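Gripper drops bottles halfway to the caddy, but only after it has been running a while

Posted in Small Arms and Grippers
16 March 2018
Tags: gripper, force setting, dropped parts, heat

benchmouse

Hi all! First post, long-time reader, and I'm having the best time with this project even though it's currently driving me up the wall.

I've got a tabletop arm with a two-finger gripper (the gripper is a Heltar, the small one with the flat black fingers) and the job is simple to say: pick up small dropper bottles standing on the table and put them in a caddy. The controller is a Kodach and I'm running it with the stock firmware. A camera up on the wrist finds the bottle, the arm comes in from above at a slant, the fingers close, up it goes, over the caddy, down, open. When it works it is SO satisfying. I've sat there and watched it like television.

The trouble is drops. When I first switch on, everything is great. I can do run after run with no trouble at all. Then, after the arm has been going for a bit, a bottle starts to slide down between the fingers on the way up. A little at first, so the nozzle ends up higher or lower than it should. Then more. Then one goes clunk on the table or, worse, bounces off the rim of the caddy and onto the floor. If I switch everything off, go to lunch and come back, it's fine again!

I kept a log over a long session. Out of 131 picks I had 39 drops, and all but two of those were in the second half. The controller's lifetime counter says the gripper has done 3,622 closes, so I'm not sure whether "worn out" is on the table yet.

My setup while I was testing: 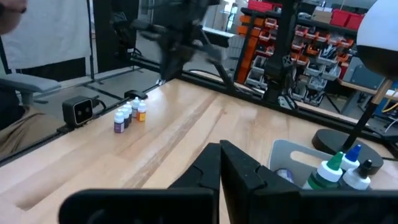

Gripper's view of the table, with the small bottles at left and the caddy at right.

Things I have tried so far:

Wiped the fingers with alcohol. Helped for maybe ten picks, then back to dropping. Might have been luck.

Slowed the lift way down. The bottles still slide, they just do it slower.

Ran it with the lights off in case the camera was the problem. It found the bottles fine, and they still slid.

Swapped the order so it picks the orange-label bottle first. No change, but I wanted to rule it out.

Raised the grip force from 30 to 46 percent in the settings page. This fixed it for one glorious evening, and then I squeezed the side of a bottle in and got saline all over my hand. (The small ones are full of plain saline. I would not do this with anything I cared about.)

There's also the part that scares me a bit. When a bottle falls, the arm doesn't know. It carries on to the caddy, opens the fingers over nothing, comes back and counts it as done. Last night I reached in to grab one that was rolling toward the edge, and the arm was already on its way back for the next pick. It bumped my knuckles. No harm, it's a light arm and I had it turned down slow, but I jumped about a foot.

So: why would it grip well cold and badly warm? And how do I get it to notice that it's holding nothing?

Comments on this post

tinplate_ed
What are the fingertips? Bare plastic, or did you put pads on?

benchmouse
Pads! Thin stick-on silicone ones on the inside faces, from a Marchetti sheet I cut up with scissors. They were there the whole time, so I assumed they were innocent.

tinplate_ed
Assume nothing is innocent. Push one sideways with your thumb right after a bad run.

34 helpful votes
Marked as solved by benchmouse

lowgearlou

Oh, I love this kind of fault. Warm-up problems are great because you can make them come and go on purpose, and that means you can track them down!

First, before any of the fun stuff: please stop reaching in while it's running. I know it's a light arm. I have a light arm too, and mine once closed on the end of my finger when I'd only meant to straighten a part. Put a stop button on the near side of the table, where your hand hits it on the way in. The Kodach boxes have a stop input on the back for exactly this. Let bottles roll off the table. If the rolling bothers you, run a strip of foam along the edge.

Now the slipping. I see two likely suspects, and they can both be true at once.

Suspect one is the pads. The glue on stick-on pads gets soft when it warms up. The gripper motor sits right behind the fingers and heats them, so after a long run the pad can creep on its glue. The bottle isn't sliding on the pad at all. The bottle and the pad are sliding together, down the finger. From the outside it looks exactly the same. Mark a thin line with a paint pen across the edge of the pad and onto the finger, then run until you start getting drops. If the line is broken, that's your answer.

Suspect two is the grip force. A lot of small grippers don't measure force. They only limit the motor current and call that "force." The percent number in your settings is a percent of current. When the motor warms up, the same current gives you a weaker squeeze, so 30 percent cold and 30 percent warm are two different grips. That would also explain your sad saline evening: a setting high enough to hold well when warm is too much when cold, and something has to give. In your case, the bottle.

You can test that one with a kitchen scale. Lay it flat, set something stiff on it, and rig it so one finger presses down on it. Read it cold, read it again after a long run, and write both down. You don't need the true number, you only need to see whether it drops.

For the fix, I'd do it in this order:

Peel off the pads. Clean the fingers down to bare plastic and let them dry.

Put on new pads that wrap around the end of the finger and tuck behind it, so they can't creep even if the glue lets go. A short piece of silicone tube pulled over each finger works too, if the shape allows it. Yours are stepped and fairly wide, so wrapping is probably easier.

Set the force warm. Run the arm empty for a while first, then find the lowest setting that holds a bottle, then go up a hair.

If it still squashes them when cold, do the empty warm-up at the start of every session. It feels silly. It works.

One more thing: grab the bottles lower. They have those cone-shaped tips under the caps, and if the fingers land near the shoulder you're pinching a slope, and a slope wants to squirt out. Aim for the straight part of the body.

As for noticing an empty hand, that's easier than you'd think. Read the finger position after closing. With a bottle in there, the fingers stop at the width of the bottle. With nothing, they go all the way shut. Check it three times: after closing, at the top of the lift, and just before you open over the caddy. If the fingers have closed further than they should at any of those points, have the arm stop where it is and beep. Don't have it retry by itself until you trust it.

Please post what the paint line does, I really want to know!

9 helpful votes

quarterturn

Agree with most of the above. I'd add that the wear question is a fair one. I have the bigger Heltar, and mine got a bit of slack in the finger joints over time. Power it off, hold one finger and wiggle it gently. A little play is normal. If the tips can twist so that they only touch along one edge, the bottle will pivot and walk its way out no matter what pads you use. There are two small screws on each finger base that work loose. Tighten them, and use a dab of the weak kind of thread lock. Not the strong kind. I used the strong kind and now I own those screws forever.

Also, your small bottles may be the same size and shape and still not feel the same to a gripper. Paper labels grab well. Shiny film labels are like ice. See whether your log says which bottle was dropped each time.

I'm not so sure about beeping and stopping at every point. With an arm that small, I'd let it go to a parking spot first and stop there. A stopped arm hanging over the table is one more thing to bang your head on.

1 helpful vote

servo_pete_fan

just get suction cups. I switched to an Ivard cup and never looked back. no pads no fingers no problem

Comments on this answer

lowgearlou
On a round bottle that small, coming in from above onto a cap? I'd be surprised, but I'd love to see a video!

servo_pete_fan
ok mine are flat boxes

Update from benchmouse

You people are wonderful. Results!

The paint line broke. It broke on both fingers, and on the left one the pad had slid down by the thickness of the line and then some. I could push it with my thumb while it was warm, and it felt like a loose tooth. Once it cooled down, it was stuck solid again. I would never have caught it, because I always did my checking after lunch.

I did the kitchen scale test as well. The squeeze does get weaker after a long run, though less than I expected, so I think it was mostly the pads with a bit of motor on top.

The new pads wrap over the tips and tuck in behind. Force is at 34, set warm, and I moved the grab point down onto the straight part. The screws on the right finger were loose too, one of them by almost a full turn, so thank you quarterturn. I haven't used the thread lock yet. I am slightly afraid of it now.

I checked the labels in my log, but I only started writing down which bottle it was near the end, so I can't say either way. Doing that properly next time.

The width check is in and I'm ridiculously pleased with it. I took a bottle away by hand (arm paused, stop button pressed, I'm learning!) and then let it carry on, and it went to its parking spot and beeped at me. I did go with parking over stopping in place, except when the button is pressed, and then it just stops.

Two long sessions so far and one drop, which was a bottle I had set down crooked. The stop button is taped to the table for now. I'm making a proper bracket for it in April, when I can get some time on a friend's drill press.

Comments on this update

lowgearlou
A loose tooth! Perfect. Check the line again after a few more sessions. Wrapped pads can still stretch a little at the fold.

tinplate_ed
Told you about the thumb.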